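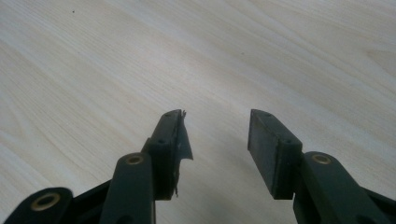

The pad on the left finger has torn and peeled away from its block. The right pad is still flat.

Cillamgate workshop puts finger pads on a fixed schedule

The robotics workshop in Cillamgate will change the finger pads on all its hand-held grippers after every 3000 grasps, whether they look worn or not. The rule started in July, after one pad tore at 2490 grasps in the middle of a recording session.

Until now the pads were replaced only when an operator reported a problem. Wanting Shi, who looks after the grippers, said this was too late. "When the pad begins to lift at the top, the object can turn a little in the fingers," she said. "The operator corrects it with the hand and does not notice."

The workshop has 37 grippers of the Flivitz type. Each pad is glued to the inner face of its finger block. To change it, the technician removes the block, scrapes off the old glue, cleans the face with alcohol and presses the new pad in a small clamp for 4 hours. Both pads are changed together, also when only one is damaged, so that the fingers close evenly.

The new pads are cut from a thicker sheet supplied by Lultex. Ayman El Fassi, who runs the recording sessions, asked for a short check each morning as well. Operators now open the fingers fully and look along the edge of both pads - any loose fiber or raised corner means the gripper goes back to the bench.

The linkages are not part of the new schedule. They will be inspected when the blocks are off, Shi said, and a decision about them will be made later.

Share 4 | Comments 2

Related items
Younis opens second assembly room
Flivitz spare blocks: new order form
Where to return worn pads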